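We use cookies to remember your settings and to see which pages get read. Accept all | Manage preferences

The woman who changes the tape

By Dehua Lu
9 September 2023

Fadwa Naciri has a drawer that she would like people to stop borrowing from. It contains three rolls of tape, a tin of screws, a sheet of gritty grey pad material and a 2 mm hex key with a strip of red paint on it. The paint is so that she can recognise it on other people's desks.

"I've found it in the kitchen," she says. "Someone had used it on the toaster."

Naciri is the technician in charge of the Lusitz cell at Valitent, in room 411 of a building put up for an insurance company. The cell is a table with two hand-held grippers. A person sits or stands at the table, takes a gripper in each hand and does something mundane with them: moves a block, rights a bowl, folds a cloth. The movements are recorded, and in time a robot arm with the same fingers is asked to do likewise. It is automation at the stage where the human still does all of it.

Her job is to see that the grippers on the thousandth take behave as they did on the first. They would prefer not to.

"People expect motors and software," she says. "I do have motors and software. But if you ask what I spent this morning on, it was tape."

The fingers are dark green plastic, squared off at the tip, and plastic by itself is hopeless at holding anything smooth. So each inner face gets a lining. There have been several candidates. The present favourite is a rough pad, much like sandpaper to the touch, which Naciri cuts by hand from sheets supplied by a small firm called Ouazzani. Before that there was tape, and since the cell seldom stops for long enough to have everything changed at once, there are days when one finger has the new lining and its opposite number has the old.

She disapproves of those days. A worn strip of tape peels from the tip first, then the loose part creases and sticks out beyond the finger, where it gets to the object before the finger does.

"You close on a block and there's this little flag in the way. The person doesn't notice, because a person just squeezes a bit more. You can't stop people being good at things. The robot will squeeze exactly as much as it was taught to, and drop it." 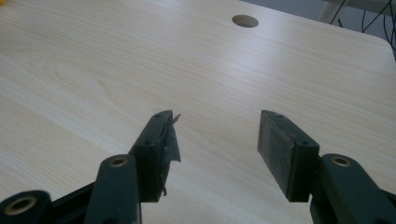 Changing a lining

I ask to be shown the procedure, and am given a seat and a pair of tweezers to hold, which I think is a way of keeping my hands occupied.

The gripper is unplugged. Naciri is firm about this, having once had a finger close on hers while she was explaining to a visitor that it couldn't. The old lining comes off from the tip downwards in one slow pull. What remains is glue, and the glue takes longer than everything else put together. She uses a plastic scraper and then a cloth with alcohol on it. Metal scrapers were banned after somebody left a groove in a finger, and the groove turned up in a week's worth of results as a block that always leaned to one side.

The new pad is cut slightly narrow. "Everybody cuts it full width the first time. It looks lovely. Then the corner lifts, because the corner's what you catch on the table." She lays it on from the tip, presses it down with the back of the tweezers (now reclaimed from me) and clamps the finger shut on a folded card for as long as it takes to drink a coffee. The coffee is in the written procedure. It was originally a joke, and then Valitent's quality people approved the document without comment, so it is now a requirement.

A pad is good for 800 takes. That figure is hers, and she arrived at it by ignoring the one on the packet. By then the edge nearest the tip has gone pale and smooth and the middle has picked up scuffs. It still grips, in the sense that an old tyre still grips.

"I could push it to a thousand. I'd then have two hundred takes where I wasn't sure, and someone upstairs would have to decide whether to use them. They'd decide at five o'clock and they'd ring me."

The joints

Behind the fingers is the linkage, a set of thick plastic bars that swing on bushings the colour of brass. It is the part of the gripper that visitors like, since it moves nicely and has an engineered look to it. Naciri likes it less.

A bushing wears so gradually that the person holding the gripper adjusts to it. The fingers begin to meet a shade off centre, or one arrives before the other, and the hand compensates. Every 3,000 takes she strips the linkage down, whether or not anyone has complained.

"If I wait for complaints I'll wait for ever. They tell me it feels fine. It felt fine to you yesterday as well, that's the whole difficulty."

Her test for play is unscientific. She holds the base, puts a thumbnail against the tip of one finger and wiggles. If she can hear it, the bushing is changed. There is also a dial gauge, in a case with foam cut to shape, and the gauge is what goes in the log. I ask which she trusts. She says the gauge, and then says that she has never had the gauge disagree with her thumb, in the tone of someone who would be interested to know what the gauge had done wrong.

No oil goes near any of it. In February a well-meaning colleague from the Jerumis office, over for two days and keen to be useful, put a drop on each joint. It ran down the bars and got under the pads, and all four came off by lunchtime. "It was very smooth, though," says Naciri. "I'll give him that. I've never had the jaws move so nicely with nothing sticking to them."

Fixing the table to the world

If the grippers are the temperamental part, the table is the part that everybody forgets is equipment. It is a perfectly ordinary table with a wood-grain top, rounded corners and a round hole for cables. It is also the thing from which every position is measured, and it stands on carpet.

"Carpet," says Naciri, and leaves a pause. "Insurance people love carpet."

A table on carpet creeps. Lean on it a little in the course of each take and by the end of the afternoon it has moved by the width of a pencil. The first answer was to ask people not to lean. The second was tape at the corners, which is the answer still in force, together with a photograph of how it ought to look from above. There are marks on the floor too, and every new arrival asks what they mean. Some are positions for the stands. Some, she admits, date from before her time, and have been left on the principle that the day she pulls one up is the day she learns what it was for.

Every morning she checks the table against the rails with a tape measure before anyone is allowed to pick anything up. If it has shifted, she doesn't shove it back with a hip, as I would. She loosens the corners, moves it, tapes it down and runs a calibration, then writes the time in the log.
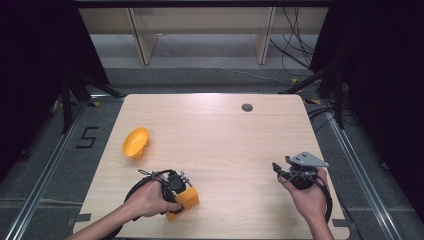

The cables are the other daily chore. A cable that is too short tugs at the wrist, and one that is too long lies on the table and becomes part of the experiment. Naciri has spent what she calls an embarrassing portion of her career on the right amount of loop. She wants enough slack for the person to turn the wrist right over, and a loop that falls outside the forearm, away from the objects. It can't be tied to the sleeve, because people walk off.

"They finish, they're pleased, they stand up. I've had one gripper go over the back of a chair. It survived, and the connector didn't."

Since then the connectors have been treated as something to be used up, like pens. She fits new ones without waiting for a fault, and keeps the old ones in a jar labelled NO. The jar is there for the benefit of anyone tempted to rummage. It has been rummaged in twice.

A bad day

I ask what the worst fault has been, hoping for smoke.

It was a screw. Each finger is held by small screws, and one of them had been put in with a smear too much thread lock, by Naciri herself, as she points out before I can ask. It set before it was fully home. The finger was solid in the hand and solid on the gauge, and it shifted only when the gripper was closed hard on something wide. For most of a fortnight the cell worked beautifully on blocks and failed on bowls.

"So naturally everyone blamed the bowls. We bought other bowls. There was a meeting about bowls, I've got the minutes. Somebody proposed that the shape was unsuitable."

She found it by accident while changing a pad, when the finger gave slightly under the scraper. The repair took four minutes. Writing it up took the rest of the day, and the new bowls went to the kitchen, where they are well thought of.

After that the order of checks was altered. Screws come first now, before linings, before play in the joints and well before anybody is permitted an opinion on crockery. She goes over them with the painted hex key at the start of each session, left gripper and then right, and puts her initials against both.

Valitent would like a second cell by spring. The plan has the same grippers, a new table and a room on the ground floor, and Naciri has been asked for a list of requirements. She shows me the draft. It runs to a page and a half, with lighting and sockets and somewhere to hang a coat. The first line is about the floor.

She hasn't had a reply yet. She has had an email asking whether the hex key could be borrowed for an afternoon, and has said no.

Related
What we learned from wearing out a hundred connectors
Thread lock: how much is a smear?
A visit to the Jerumis office
Keeping a log that other people can read

Contact us | Privacy | © Valitent 2023. All rights reserved. | Back to top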